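Looking after bench two

May 25, 2022

Milagros asked me to write up what I've been doing with bench two at Wumcombe, mostly because people keep wandering past and asking why I'm on my knees with a hex key. Fair enough! So this is my bit for the newsletter, and I'll try to keep it to the things you might need if you ever have to look after the bench yourself.

The short version is that the hand-held grippers had gone sloppy. The left one was closing a hair later than the right, and on anything round you could feel it push the object sideways before the other jaw caught up. I had both of them apart over two evenings. The left had a jaw bracket with two screws backed out nearly a full turn (my fault, I think – I put it together in January and was in a hurry to get home). I cleaned the threads, used a drop of the blue threadlocker and left it overnight to set. Then I did the right one as well, so they'd at least be equally fussy.

My favourite check afterwards is the ball. You hold it between the two grippers, tips on opposite sides, a little way above the board, and squeeze as gently as you can. If one side is stiffer, you'll feel it in your wrist straight away. Fatima reckons she can pick a bad joint faster this way than with the force gauge, and I'm not going to argue with her.

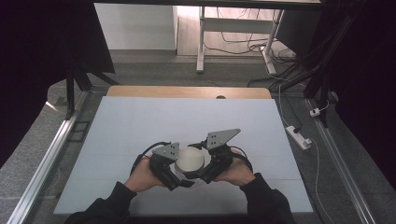
Cables, and the jar and dish check

The cables are the next thing to go on these. Each gripper has one coming off it, and they get bent the same way all day long. I've swapped both for the softer ones from Nwankwo, and I now leave a decent loop near the wrist so the plug isn't taking the pull. Please don't tape them flat to your sleeve! It looks tidy, but we lost a connector that way over the summer.

Once the cables are on, I go to the glass jar and the round dish. The jar stands towards the far side of the table and the dish goes nearer your hands, and you come at each of them with the jaws pointing in to the middle. Glass is good for this, as it shows up any twist in the jaws much sooner than the ball does. I run it 40 times, then have a cup of tea, then go back and wiggle every screw I touched. Six of them needed another nip this time. By the second round nothing moved, so I signed the card. 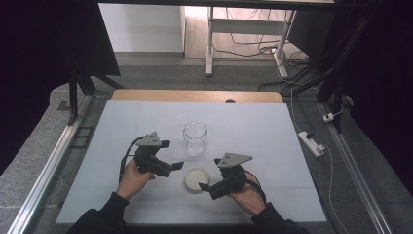

Wulum Bench Crew, Wumcombe workshop

A few of you asked about the log book. It's the green Havside one on the shelf, and I've ruled up a fresh page for bench two with a column for each gripper. Write down the date, what you tightened and your initials. If you swap a part, write that down too, even if it's only a washer. The old page had 32 entries and half of them just said "fixed", including several of mine.

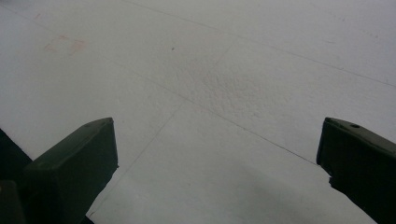 My next job is the work surface, and I've been putting it off. We worry a lot about the grippers and then rest them on the same white top week after week without giving it a second look. There's a rough, bumpy patch a bit past the middle, near where the thin grey lines cross, and further up on the left there's a faint pinkish-red smudge. Neither is a disaster, but the gripper camera looks down at a steep angle at all of it, and I'd like it to have a cleaner background before we do the next set of checks. I'll try a damp cloth and plain dish soap on the smudge first. Please leave the solvent in the cupboard – I don't know what it would do to the finish. If the rough patch won't come good, I'll price up a new sheet, and I've told Milagros I can do it for under $50 if I cut it myself.

I'm in most evenings if you want to try the ball check or have a go at changing a cable. Bring your own hex keys if you've got them. The bench set is missing the 2.5 again, so if it's in your pocket, drop it back in the tray by the door.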